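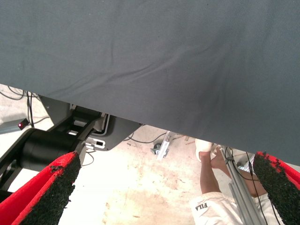

Can the Tanasarn cover go in the washing machine?
Wash it cold on a gentle cycle, by itself or with other dark items, and hang it up to dry.

Tanasarn Work Table Cover by Skameo

The Tanasarn is a flat woven cover for work tables, craft tables and sorting benches. It gives small parts a quiet, dull background and keeps them from sliding the way they do on a bare top. The cover has no backing, no elastic and no fitted corners. It lies flat under its own weight and folds up when the table is needed for something else.

Sizes
Small – for desks and folding tables
Medium – for standard benches
Large – for full work tables, with an overhang on all sides

Measure the length and width of your tabletop and add 18 inches to each if you want the cloth to hang over the edges by nine inches all around. If people will be sitting at the table, a shorter drop is easier on the knees. Covers can be cut down with sharp fabric shears, but the new edge must be hemmed or it will fray. Cut covers cannot be returned.

Colors
Slate gray and oat. Slate gray is the better choice for metal and other light-colored parts. Oat works for dark screws, beads and thread. Shades vary a little from one dye lot to the next, so order all the covers for one room together if you want them to match.
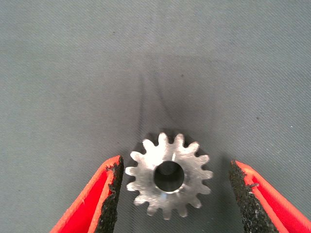 Small hardware is easier to pick up from cloth than from a hard top, because the weave gives a little under your fingertip. Very fine pins can catch in it. For those we suggest a shallow tray set on top of the cover.

The cover is not a cutting mat and it is not heat resistant. Do not use it under a soldering iron, a glue gun or a hot pan. It will also soak up oil. Put scrap paper or a shop towel down first if your parts are greasy.

Setting up
Wipe the table and let it dry. Unfold the cover in the middle of the table and work out toward the corners, smoothing with a flat hand. Light creases from packing relax over some 15 hours. For a flatter surface, iron the cover on low before you lay it down – use a press cloth on slate gray, as direct heat can leave a shine.

On slick tops the cover may creep. Four Flernari edge clips will hold the medium size and six will hold the large. Clips are sold separately.
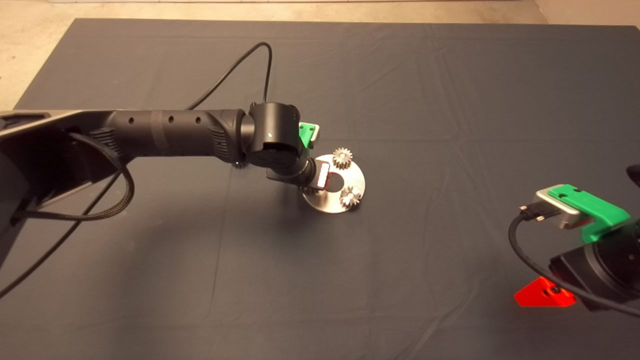

Dark gray cloth spread on a work surface, with light creases.

Care
Shake the cover out before washing and check for parts caught in the hem. Skip bleach and fabric softener. Softener leaves a film that makes the cloth slippery. A lint roller takes care of dust and thread ends between washes. Expect slight shrinkage in the first wash, mostly in the length.

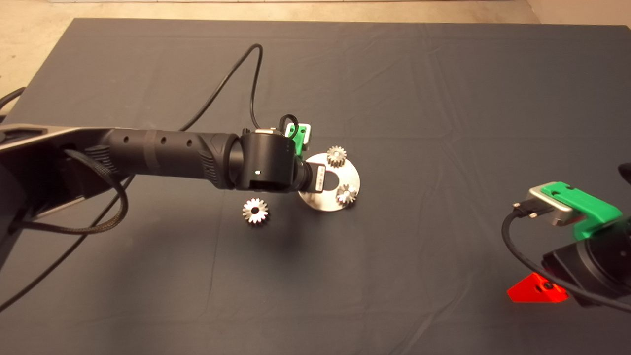

Store the cover rolled if you have the space. A cardboard tube works well, and a rolled cover can go straight back on the table without ironing. If you fold it, change the fold lines from time to time so that the cloth does not wear along the same crease.

Ordering
Sold singly or in cases of 17. Orders of 50 or more covers ship on a pallet and need a delivery address with a loading dock or ground-level door. Unused covers may be returned in the original wrap. The older Clukiseo cover has been discontinued, but its clips fit all Tanasarn sizes.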